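Package manager wants to remove half my desktop when I install one library

Posted by Sihan Xiao, 31st March

Hi all, first post so go easy on me. I've been running Linux on my main desktop for a couple of years now and I mostly get by with copying commands out of old threads and hoping for the best.

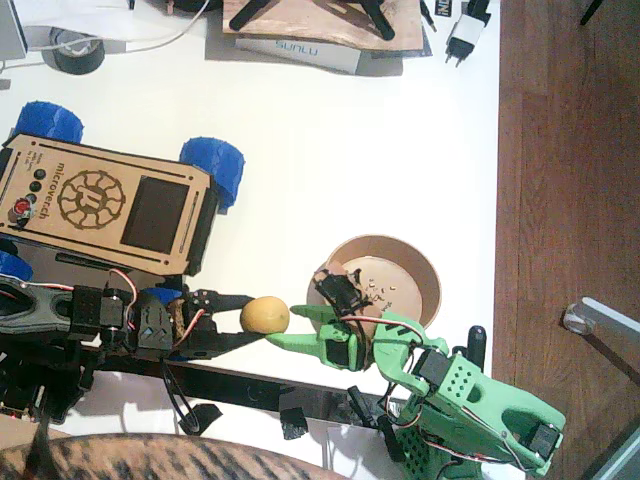
So the machine itself is nothing special. It's a used office tower I bought last July, I put in more memory and a second drive, and it has been rock solid until this week. What I'm trying to do is install the development headers for an audio library so I can compile a little program called Plarno from source (it's a tag editor, very handy if your music folder is as messy as mine). The readme says to install the headers, run configure, then make. Easy, right?

Well, when I ask the package manager for the headers it comes back and says it has to remove 213 packages first. I scrolled through the list and it includes my file manager, the login screen, the network applet and pretty much anything with a window! I said no, obviously. I tried it again after a reboot and got the same list. I also tried the graphical software installer, and that one just says "unable to satisfy dependencies" and closes.

Things I've done lately that may or may not matter: I added a third-party repository called Narnirico a while back to get a newer video player, and I'm pretty sure I turned it off again when I was done with it. I also had an update that stopped halfway when the power went out. It seemed to pick up where it left off the next time, but I didn't watch it very closely.

Is there a way to get these headers on without wrecking everything? I really don't want to reinstall - I have the desktop set up just how I like it, and my backups are, um, not recent. Thanks in advance!

tarball_tess

Ooh, I've been there. I'm nearly certain it's that repository you added. Turning a repository off only stops new packages coming from it. Whatever you already installed from it stays right where it is, and video players love to drag in newer versions of shared audio libraries along the way. Now you're asking for headers from the regular repository, those want the exact matching version of the library, and your installed one is newer. So the package manager works out that it could put the old library back, but then everything built on the newer one has to go, and off it runs with your desktop.

Whatever you do, don't say yes to that list.

Before anything else, copy your home folder onto that second drive. Please! You said yourself the backups are old, and we're about to poke at things the whole system leans on.

Then I'd do it like this:

Finish the update that got interrupted. Every package manager has some kind of "configure anything left pending" or "check for problems" command, and the man page will have it. If it complains, stop there and paste the complaint in this thread.

Refresh the package lists and do a normal update.

Ask it to show you the installed version of the audio library and where that version came from. If the version number has the Narnirico name tacked on the end, you've found your culprit.

If so, you have 2 ways to go. You can turn the repository back on and install the headers from there, so that they match what you've got. That's the quick way and it should leave the desktop alone. Or you can downgrade everything that came from Narnirico in one go, back to the regular versions, and then install the regular headers. It's tidier in the long run, but you need to name all the packages in the same command or you'll be looking at that scary list again. Most package managers have a simulate or dry run option, so use it and read what it prints before you do it for real.

I went the downgrade route on my own laptop and it took me most of an evening, mainly from typing package names wrong. I lost the newer video player and went back to the older one, and I can't say I've missed it much.

Oh, and post your distribution and release number next time, it helps a lot! People can give you the exact commands then.

grubby_mitts

just reinstall, it's faster. put /home on its own partition this time and you can do it as often as you want. I do mine every release

Otier

Wouldn't reinstall over this. Tess has it right I think, but one thing to add: check whether you have any packages on hold. I had the same giant removal list once and mine came from a single held package I'd pinned ages ago and forgotten. Released the hold, ran the update, and the headers went on with 3 new packages and no removals.

Also, have you looked to see if there's a ready-made Plarno package for your release? If there is, you can skip the headers and the compiling altogether. It may be a version or two behind the source, but for fixing song titles I doubt you'd notice.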